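How I Put Together an Accelerator Application Without Losing a Month

Apr 3, 2025

I've applied to startup accelerators four times with two different companies. Two rejections, one waitlist that quietly became a rejection, and then a yes from Zastum, where we spent last winter. The company that got in is called Hulari, and we make scheduling software for small dental labs (crowns, bridges, night guards, all of it). I keep getting emails from founders asking how we did the application, so I finally wrote it down.

Fair warning: this is for software companies at the very early stage. If you're building hardware or anything that needs lab approval, some of it won't fit.

What you need before you start

A shared document that both founders can edit. Your real numbers, pulled fresh. A phone that records decent video. And someone outside the company who'll read the thing and be a little mean to you. Mine was Gilmar Portela, who ran sales at my old job at Cordeiro and has never once told me something was good when it wasn't.

Step 1: Copy every question into one document

Don't write in the online form. I lost a full evening of answers the first time because the page logged me out, and I'm still mad about it. Paste each question with its word limit next to it. Programs ask mostly the same things in different words, so the second application goes a lot faster when the first one is sitting right there.

Step 2: Write the one-line answer first

There's always a "what does your company do" box, and it's the one that took us longest. Our first version said we were "reimagining workflow for the dental supply chain." Gilmar read it and asked if we sold toothbrushes. The version that got us in was: "Hulari tells dental labs which case to work on next, so fewer crowns go out late."

Try yours on a person who doesn't work in your field. Ask them to say it back to you the next day. If they can't, rewrite it.

Step 3: Pick your numbers and stick with them

We had 316 registered accounts when we applied, and I really wanted to lead with that because it sounded big! But only 60 of them had logged in during the previous month, and 30 were paying. We put all three in, in that order, with one sentence on what we thought was going wrong between signing up and paying.

The Zastum people spent half the interview on that one sentence. It was the best conversation we had with any program. Whatever you choose, use the same figures in the form, the slides and the video. Our waitlist year we had one customer count in the deck and a different one in the form, and yes, they noticed.

Step 4: Explain the team like a normal person

Skip the job titles. Say how you met, who writes the code, who talks to customers, and what you've built together already. My cofounder and I put in a short bit about a parts-ordering tool we'd made back in Sikusbridge that had exactly one customer. It was a flop, but it showed we'd finished something and were still speaking to each other afterward.

If you have a gap, name it. We had no one who'd ever done sales at a software company, and we said so, along with what we were doing in the meantime (me, on the phone, every morning).

Step 5: Record the founder video

Most programs want one minute. Ours came in at 58 seconds after a truly embarrassing number of takes. A few things that helped:

Write down bullet points and don't memorize a script. You can hear a memorized script right away.

Sit close together so you're both in the shot, and put the phone at eye level. A stack of books is fine.

Pick a quiet corner with plain walls and turn off anything that hums.

Look at the lens when you talk. When the other person is talking, look at them.

Don't add music. Please.
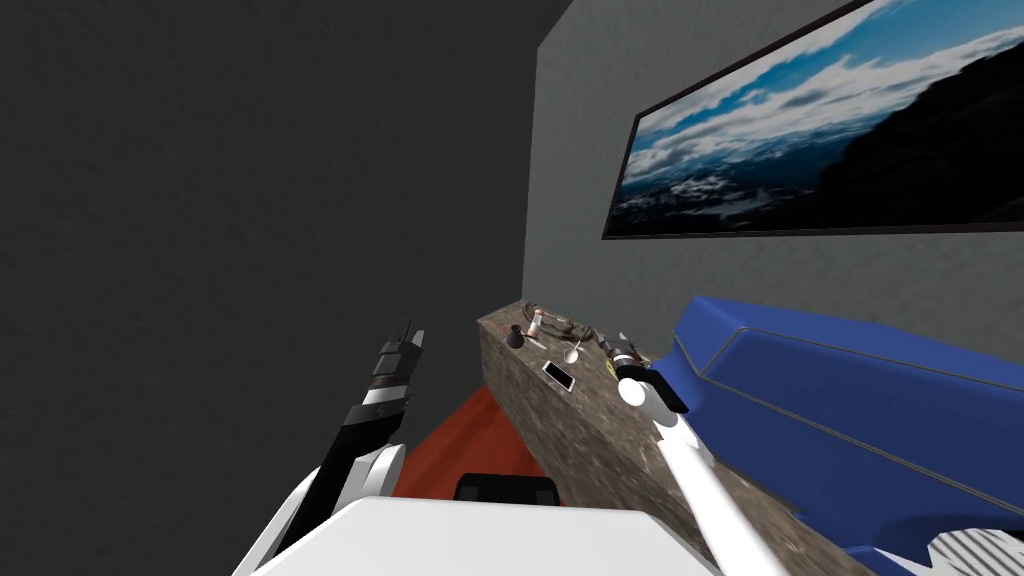
Step 6: Hand it to your mean reader

Give them the whole package, video included, and let them have it for a couple of days. I asked Gilmar to mark every spot where he got bored, which was a much better question than "any thoughts?" He marked nine. We cut seven and argued about the other two, and one of those is still in there.

Step 7: Submit early, then keep a log

We sent ours in November, four days before the deadline. Then I started a plain list of anything that changed: new customers, a feature shipped, a lab that quit on us. Some programs let you send an update while they're reviewing, and by the time Zastum called I had 90 words ready to paste into an email - it took me two minutes.

The same list was what I read through the night before the interview. I'd start it on day one if I were doing this again, and I'd put the date next to each line, because I forgot to and had to dig through old invoices to work out when things happened.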